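### 4.2 Cable and floor practice at the Rendley bench

We came to the question of good practice rather slowly, I should admit, and mostly through the patience of Digby Prendergast, who read all 591 of our session notes before he would let us write down a single rule. What he found was that the notes on grasping were careful and thorough, while those on cables and footing were thin – often one word, sometimes nothing. The Temodari guidelines we had started from said plenty about grip force and very little about where an operator's lead ought to go once it left the wrist. So in December we drafted seven rules of our own, tried them first at Rendley and then at Poltdale, and kept the ones that people were still following of their own accord after 202 sessions. Figure 2 shows a sponge task with the hand-held grippers.

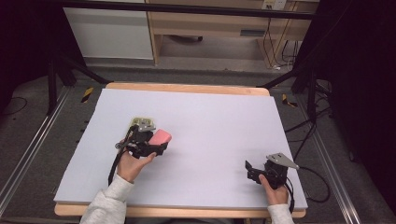
Should an operator stop a session to move a cable? Stopping is the right choice whenever a lead could catch a foot or pull at a wrist, and the interrupted trial is simply recorded again.

**Figure 2.** Sponge held in the left gripper over the white foam board, with the right gripper open.

The Gilmartin checklist, which we otherwise admire, leaves this to the operator's judgment.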